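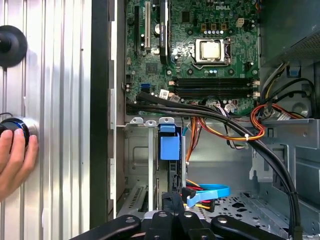

Open case, motherboard side.

I passed my qualifying exam in March and have written nothing on this blog between then and now, so this is a catch-up post. The short version is that my dissertation has changed shape. Chapter two used to be a field study of infiltration under cover crops. It is now a chapter on how to process soil moisture records that contain errors, which I did not plan on but have come to find more interesting than the original.

The field side is simple to describe. I have 11 monitoring stations on the Trundero site, each with capacitance sensors at four depths. The site is a silt loam over a clay-rich subsoil, with a slope gentle enough that you would not notice it without a level. The stations log every 60 minutes. They were installed by a previous student, and I inherited the sensors, the wiring diagrams and a notebook with most of the calibration constants in it.

Most of the constants were wrong for my purposes. The factory calibration assumes a generic mineral soil, and the clay content at the two lower depths pushes the readings high. At the deepest sensor the reported water content was above the porosity I measured from cores, which is physically impossible. I spent the early summer packing soil into columns at known water contents and fitting new curves, one per horizon. The new curves bring the deep sensors back below saturation. The shallow ones barely moved.

Temperature was the second problem. The top sensors show a daily cycle in water content that follows soil temperature with no lag, including on nights with no rain and no crop in the ground. Some of that cycle may be real vapor movement. Most of it is the electronics and the dielectric response of the soil. I tried three corrections from the literature and settled on a plain linear one, fitted separately for each station over dry periods. The more complicated versions fit better in the months I used to build them and worse everywhere else.

With those two fixes in place I could run the model. I am using a one-dimensional Richards equation solver with the usual van Genuchten parameters, and I estimate the parameters by sampling. Each station needs at least 1000 model runs before the posterior stops moving around, and a single run with a sharp wetting front can take several minutes if the time step collapses. A coarser grid helps the run time and smears the front, so I kept the fine grid near the surface and let it stretch below the tillage layer.

The final data set has 3461 hourly records per sensor after I removed the frozen periods and the gaps where batteries died. I would like more. The gap I regret most covers the largest storm of the year at the two downslope stations – exactly the event that would have told me whether lateral flow matters on that slope. I currently assume it does not, and I say so in the draft.

What remains is a sensitivity analysis, a rewrite of the methods section, and a decision about whether the retention curves from the pressure plates go in the main text or an appendix. My advisor prefers the appendix. I am leaning the other way, mainly on account of how long those plates took to reach equilibrium.

If anyone reading has calibrated capacitance sensors in soils with a lot of swelling clay, I would like to know how you handled contact loss in the dry season. My readings drop off abruptly in late summer and I do not trust them. I have flagged those weeks and left them out of the fit. The comments are open.

Posted December 1, 2023
Filed under: soil physics, grad school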